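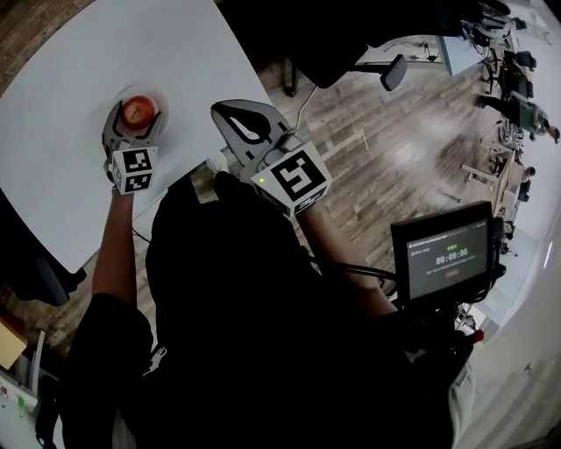 Apple on the small round plate, white table.

Pomar: fruit and tableware, short table activities

README for the Pomar set, second release (August)

Summary

Pomar is a collection of short recordings of everyday fruit handling at a table. Each clip covers one small job: putting a fruit on a plate, taking it off, moving it to a bowl, or turning it so that the stem faces up. The set holds 4000 clips. It was put together at Tevine as a companion to the Kereama crockery set and uses the same naming rules, so the two can be loaded side by side.

This file covers the objects, the table layout, the activity labels and the known faults. Recording settings are in a separate file, settings.txt.

Contents

clips/ - one folder per clip
labels/ - one text file per clip, same name as the folder
objects.csv - the object list, one row per item
splits/ - train, check and test lists
changes.txt - differences from the first release

The check list has 300 clips and the test list has 1000. Everything else is in train. Splits are made by fruit item, so an individual apple that appears in test does not appear in train. Plates and bowls are shared across all three.

Objects

Fruit: apples (red, green and mixed), pears, lemons, oranges, plums. All real, bought in small lots from the Pelinport market. Each item has its own number in objects.csv, with its widest diameter in millimetres and its weight in grams on the day it was first used.

Tableware: small plate, large plate, shallow bowl, deep bowl. Sizes are in objects.csv. The small plate is used most often. It suits a single apple or orange with some rim showing on all sides. Two plums will sit on it but tend to roll together, and these clips carry the label "contact".

Apples marked "streaked" have a red skin with yellow or yellowish streaks. They are kept apart from "plain red" in objects.csv because the streaks make it easier to tell how far the fruit has been turned. Stem state is recorded as present, short or missing. For "missing" the cavity is still used as the reference for which way is up.

Layout

The fruit jobs are done on a white table with a rounded edge. The plate goes near the middle for start position A, and a hand's width from the edge for start position B. Position C is used only with bowls. Part of the floor may be in view beyond the table edge and is left unlabelled.

The table was wiped between lots. Fruit was washed and dried before first use, and the stickers were removed. A few lemons kept traces of sticker glue; these are flagged in objects.csv under "surface".

Activity labels

place - fruit goes from table to plate or bowl
lift - fruit is picked up from plate or bowl
move - fruit goes from one piece of tableware to another
turn - fruit is rotated and stays on the same piece
steady - fruit or plate is held still
contact - two fruits touch
drop - fruit leaves the hold before the end of the job

A clip may carry more than one label. Labels are listed in order of start time. "steady" is given only when the hold lasts a full second or longer; shorter holds are taken as part of the neighbouring label. The side of the body is written as L or R after the label, for example "lift L". If both sides act on the same fruit, the label is written once with LR.

Bruising and replacement

Fruit was used for at most 30 clips and then replaced. Pears were often withdrawn sooner. Marks that appear during use are entered in objects.csv with the clip number at which they were first noticed, which may be later than the clip in which they were made. Skin colour also shifts over a lot, most of all in the green apples, and no correction has been applied.

Known faults

- In the first release, the shallow and deep bowls were swapped in some label files. This is corrected. Old label files should be deleted before unpacking.
- Plums 4 and 7 are hard to tell apart and may be swapped in train.
- "turn" is under-used on oranges, which show little change when rotated.
- The large plate has a chip on the rim from the second lot onwards. It was kept in use.
- Clips that end with the fruit still held are labelled up to the last full second only.

Use

The set is meant for work on recognising fruit, tableware and simple table jobs. It has a single table colour and four pieces of tableware, so results on it say little about a full kitchen. It should not be used to judge ripeness: no ripeness values were taken, and the weights in objects.csv were not repeated after first use.

For mixed fruit-and-crockery work, load Kereama first and Pomar second. Object numbers in Pomar start where the Kereama list ends.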